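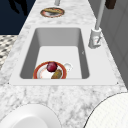
Sornside Rental Repairs Program: Progress Report to the Luria Housing Fund

Reporting period: second half of the grant year
Submitted by: Tenancy Services, Sornside Housing Office

1. Purpose of the grant

The Fund supports Sornside in bringing privately owned rental homes back into regular use. Owners who join the program receive a repair grant and a management service. In return, they agree to let the home at a capped rent through our office for a fixed term. The present report covers the work done since the interim report in October and should be read together with the budget tables already sent to the Fund's grants desk.

2. Homes enrolled

At the close of the period, 56 homes were enrolled in the program. Of these, 11 were waiting for repair work to begin and the remainder were either let or in the hands of contractors. Most of the new enrollments came from the streets east of the rail yard, where several owners had left upper-floor apartments empty for more than a year.

Two owners withdrew after signing. One chose to sell. The other could not accept the capped rent once the property tax bill had been revised. Neither had drawn any grant money, and the sums set aside for them have been returned to the general repair line.

3. Repairs and inspections

Repair work is carried out under a framework contract with Thongdee Building Services. The contractor has kept to the agreed schedule for kitchens, bathrooms and electrical work. Window replacement has been slower. The supplier changed its ordering terms early in the period, and small orders are now held until a full load can be shipped. We have asked the contractor to group window orders by block, and the first grouped order has been placed.

Every home is inspected before a lease is offered. The inspection form was shortened at the request of both owners and inspectors, and the questions on heating and hot water were moved to the first page. A home that fails on either point is not passed on to the letting team, whatever its condition otherwise.

Access remains a difficulty in occupied buildings. Inspectors now offer one evening slot each Tuesday, and missed appointments have fallen as a result. We intend to keep the evening slot for the rest of the grant year.

4. Lettings and tenant support

Applicants are matched to homes through the Trinum waiting list system, which replaced our paper register at the start of the period. The changeover took longer than planned. Older applications had been recorded under the head of household only, and staff had to contact applicants again to confirm the number of people who would be living in the home. That work is now finished, apart from 13 applications where no reply has been received. These have been kept open and will be reviewed at the next quarterly meeting.

Tenants receive a visit in the first month of the lease. The questions raised most often concern trash collection, parking permits and who should be called when something breaks. A one-page sheet with these details is now given out with the keys.

Deposit disputes have been few, and those that arose were settled by our office without going to a hearing. In most of them the record made at move-in was too brief to be of use — a point we accept, and which has been raised with the letting team. Room-by-room notes are now required, signed by the tenant and the owner's agent.

5. Spending

Spending on repairs is slightly under budget because of the window delays. Spending on staff is on budget. The line for legal advice has been used in full, mainly on revising the owner agreement, and we request the Fund's approval to move a modest sum from publicity to cover the remaining months. No other transfer is requested.

6. Work planned for the next period

Repairs on the waiting homes will begin in the order in which the owners signed. The office will also write to owners whose first leases are nearing their end — up to 11 in the coming period — to ask whether they wish to renew. The revised owner agreement will be used for all renewals.

A draft of the agreement is attached as Annex B. Comments from the Fund would be welcome before it is printed.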